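Wrist straps, cups and the sorting cell 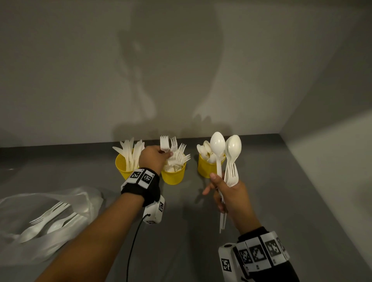 Forks in one hand, spoons and a stray fork in the other, with the tagged straps on both wrists.

The sorting cell at Orkondale learns its moves from us, so most of my week goes on the straps and very little on the arm itself. Each strap has a small white box fixed to it and square markers that the tracking needs to see. If a marker slips round under the wrist, the hand position drifts and the take is no use.

My order of work is always the same. Wipe the markers with a dry cloth. Fasten the straps snugly over bare skin, sleeves pushed back. Run the cable down towards the body so it can't catch a cup. Then hold both hands still over the counter for 2 seconds before touching anything.

We lost 39 takes in December to a cable plug that had worked loose. Chanida Limsakul found it by wiggling every lead in turn — not clever, but it worked. I now change the leads every 400 takes, and write the number on the lid of the box they live in.

The cups go back in the same order each time: knives, forks, spoons. Nantana Thepsuriya wants to try them shuffled once the arm copes with mixed handfuls. We are on take 151 with the current leads and the left strap needs new Velcro, so that's tomorrow's job.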